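Archives privées et papiers de famille
Séance 4 : l'ordre des papiers, le tri, le conditionnement

Rappel de la séance précédente

Un fonds privé est l'ensemble des documents produits et reçus par une personne ou une famille dans le cours de son existence. La collection, elle, est réunie volontairement, pièce par pièce, autour d'un thème ou d'un goût. La distinction est simple sur le papier et souvent brouillée dans la pratique : un médecin qui garde ses carnets de visite produit un fonds, le même médecin qui achète des autographes constitue une collection, et les deux peuvent arriver ensemble dans les mêmes cartons.

Le principe de respect des fonds interdit de mélanger des documents de provenances différentes. Il a deux conséquences. D'abord, on ne retire pas une lettre d'un fonds pour la ranger avec d'autres lettres sur le même sujet. Ensuite, on conserve autant que possible l'ordre interne donné par le producteur, quand cet ordre existe.

1. L'ordre primitif

On appelle ordre primitif le classement que le producteur a lui-même donné à ses papiers. Il peut être explicite (chemises titrées, numérotation, répertoire) ou implicite. Dans le second cas, c'est l'emplacement des documents qui renseigne : ce qui était à portée de main servait encore, ce qui était au grenier ne servait plus. Un bureau, une commode ou une armoire sont donc des unités de classement à part entière. Avant tout déplacement, on relève la pièce, le meuble, le niveau et la position des liasses.
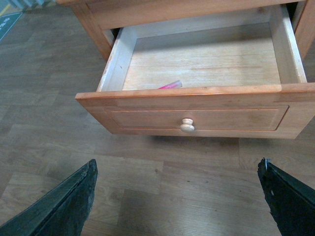
Le relevé se fait sur une feuille par meuble. On y porte un code provisoire (B pour bureau, C pour commode, A pour armoire), puis un chiffre pour le tiroir ou le rayon, compté de haut en bas. Le code B2/3 désigne ainsi la troisième liasse du deuxième tiroir du bureau. Il est reporté au crayon 2B sur une bande de papier permanent glissée autour de la liasse. Pas de papier adhésif, pas de trombone, pas de stylo.

Erreur fréquente : reconstituer un ordre qui n'a jamais existé. Quand des papiers sont en vrac, on note « vrac » et on passe au classement. Le désordre d'un fonds peut venir du producteur, des héritiers ou d'un déménagement, et il faut le plus souvent renoncer à trancher.

2. Étude de cas : le fonds Hedlund

Les papiers de Gunvor Hedlund, institutrice puis traductrice, ont été classés par Ylva Sundqvist et Arvid Tangen. Ils proviennent de la maison de Myklebust et couvrent trois générations. Nous les reprendrons en TD.

État à l'entrée : 1 107 pièces, dont 781 lettres. Le reste se compose de cahiers de classe, de pièces comptables, de brouillons de traduction et d'un petit ensemble de photographies.

Sur les 781 lettres, 479 portent une date complète. Pour 147 autres, la date a pu être restituée à partir du contenu ou du cachet postal. Une date restituée se met toujours entre crochets : [juin 1931]. Si elle est douteuse, on ajoute un point d'interrogation à l'intérieur des crochets. Les lettres restantes sont placées en fin de série, par correspondant, sous la mention « s.d. ».

Plan de classement retenu :
1 Papiers personnels et d'état civil
2 Correspondance reçue, par ordre alphabétique des correspondants
3 Correspondance envoyée (minutes et doubles)
4 Activité d'enseignement
5 Traductions
6 Gestion de la maison
7 Photographies

Le point discuté a été la série 6. Arvid Tangen souhaitait rattacher les factures de papier et de rubans de machine à la série 5, puisqu'elles concernent le travail de traduction. La proposition a été écartée : Gunvor Hedlund rangeait toutes ses factures ensemble, par année, et le classement final suit cet usage. Un renvoi dans l'inventaire suffit.

3. Le tri

Dans un fonds privé, on élimine peu. Sont éliminables sans discussion les doubles exacts, les enveloppes vides sans adresse ni cachet, les imprimés publicitaires non annotés. Tout le reste se décide avec le donateur, et la décision est écrite. Voir le modèle de bordereau dans l'annexe B.

Attention aux imprimés annotés. Un catalogue de graines est un imprimé courant ; s'il porte en marge les commandes d'une famille sur dix ans, il devient une pièce d'archives.

4. Lumière, température, humidité

La lumière dégrade le papier et les encres de façon cumulative et irréversible. Pour les documents graphiques exposés, la valeur habituellement retenue est de 50 lux. Un local de tri provisoire chez un particulier n'atteint presque jamais ces conditions, mais on peut réduire la durée d'exposition : liasses refermées dès qu'on ne les consulte plus, table placée à l'écart de la fenêtre, voilages ou rideaux tirés aux heures de plein soleil.
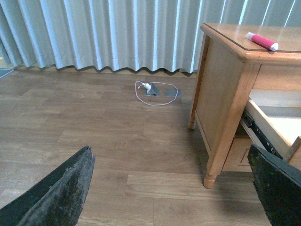 Pour la température et l'hygrométrie, la stabilité compte davantage que la valeur exacte. On évite les caves, les combles et les murs extérieurs. Les cartons ne sont jamais posés à même le sol : une palette ou une étagère basse les met à l'abri d'une fuite.

À préparer pour la prochaine séance

Lire le chapitre de Derek Goodall sur la correspondance familiale (photocopie distribuée) et relever les passages où il parle des lettres manquantes.
Dater les six lettres du dossier Grundarbridge et justifier chaque restitution en une ligne.
Apporter un crayon 2B et une gomme. Les stylos restent dans les sacs pendant le TD.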